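About us

Sidard – cables, plugs, leads and the boxes they live in

We're a small workshop and shop. Two rooms and a yard. Aušra Paulauskas started Sidard after years of fitting out offices for other people and getting sick of the tangle left behind every desk. Dzintra Mets joined the year after and does the orders, the phone and most of the shouting.

What we do, short version: you have too many wires, we make them neat. Desks, reception counters, school computer rooms, cabinets in corridors. We bring the leads, cut the trunking, label both ends, sweep up and go. Most jobs are a morning. Bigger ones we do in August when the schools are out.

We also sell over the counter. Extension leads, adapters, clips, ties, grommets for desk holes, that sort of thing. Over 1,000 different bits on the shelves at last stock take, and yes we know where they all are (Dzintra does anyway). Bring the old one in if you can, much easier than describing it down the phone. "The white one with the square end" is most of what we sell.

How it started. Aušra did a job for Rätsep, the furniture people, fitting leads into their desks before they went out. Then they wanted 150 more the same. That was the first proper order and it paid for the van. We still do their desks. Biretti came a bit later, they make the metal cabinets we use, and Trolent send us their returns to sort and test.

What we're fussy about

Leads that run straight. If it's going along a cabinet it goes along the cabinet, no loops hanging down where a foot can find them. Enough slack at the end to pull the thing out and clean behind.

Plain colours. White lead, grey cabinet, done.

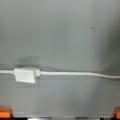

Connectors you can get at. We don't bury a join behind a screwed panel, you'll only want it the week after. And nothing heavy left dangling off its own lead – clip it or rest it on something.

Labels. Both ends, printed. Handwritten ones fade and then its guesswork.

What we don't do: house rewiring, aerials, alarms, phone repairs. We get asked every week. Sorry.

Opening times. 8 till 4, closed for lunch if it's only one of us in. Friday we shut at 2 as the van needs loading. Counter is round the side, ring the bell, give it a minute.

Quotes are free if you're within 3 miles, further out we'll ask for photos first and a rough tape measure of the room. Send them to the office and Dzintra will get back to you, usualy same day.

Parking in the yard is fine, just not in front of the roller door.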